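Progress report to the Fimach Fund
Home Skills Rooms, Talterow Center
Prepared by Zawadi Muli
April 6, 2021

Dear Leen Awad,

I send you the second progress report for the cleaning and home care course. It covers the period from the opening of the training room until the end of March. The financial table will come separately from our office, as we agreed.

1. Training room

The room is now in regular use. The old carpet was removed, and the new floor was put in by Khoury, the same company that repaired the stairs for us last year. They needed two more days than they promised, and for this reason the first group began in the small meeting room and moved later. The cost of the floor stayed inside the budget line. From the 2000 dollars we had for cleaning tools and small items, 129 dollars are still not spent. I would like to keep this amount for replacement mop pads, if you agree.

2. The course

Each learner receives 60 hours of training. The first part is floors, the second part is kitchens and bathrooms, and the last part is how to plan the work in a home where people live and have their things everywhere. The teachers from Jukness wrote the lesson sheets with us. We changed the order of the floor lessons after the first group, who found it difficult to learn wet mopping before they were comfortable with the dry work. Now they sweep, then dust mop, and only then take water.

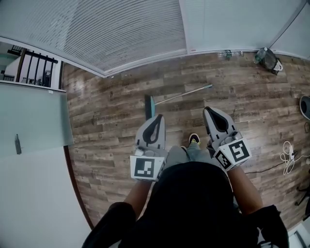 Floor care is the part where we see the most progress. At the beginning many learners push the mop forward and back in front of their feet, and they leave lines. The teachers ask them to work along the planks and to walk backward toward the door. The floor we chose is useful for this training -- it has a weathered wood pattern in gray, tan and brown, with knots and scuffs in the print, and a learner must look closely to know if a mark is dirt or only part of the pattern. We use flat mops with a long thin handle, like the silver one lying across the planks, and the learners practice how to set the handle to their own height. Two of them told us that their back pain at work became less after this lesson. We cannot prove it, but we were glad to hear it.

The kitchen lessons are going more slowly. The sink in the training kitchen has low water pressure, and the plumber came once and must come again. For the moment the teachers show the dish washing part in the staff kitchen, with small groups.

3. Difficulties

Attendance was lower in March than we hoped. Several learners found work before the end of the course, and this is good news for them, but they missed the final lessons. We now offer the last lessons also in the evening. Storage is the other problem. Buckets and mops stand in the corridor at night, and the building manager has asked us to find another solution. A wall rack with a lockable door is ordered -- we wait for delivery.

4. Next period

We will start the next group when the plumbing is finished. We also want to translate the lesson sheets into two more languages and to add a short lesson about reading the labels on cleaning products, which the learners themselves requested.

Please tell me if you need more detail on any point, or if you wish to visit the room during a lesson.

With kind regards,
Zawadi Muli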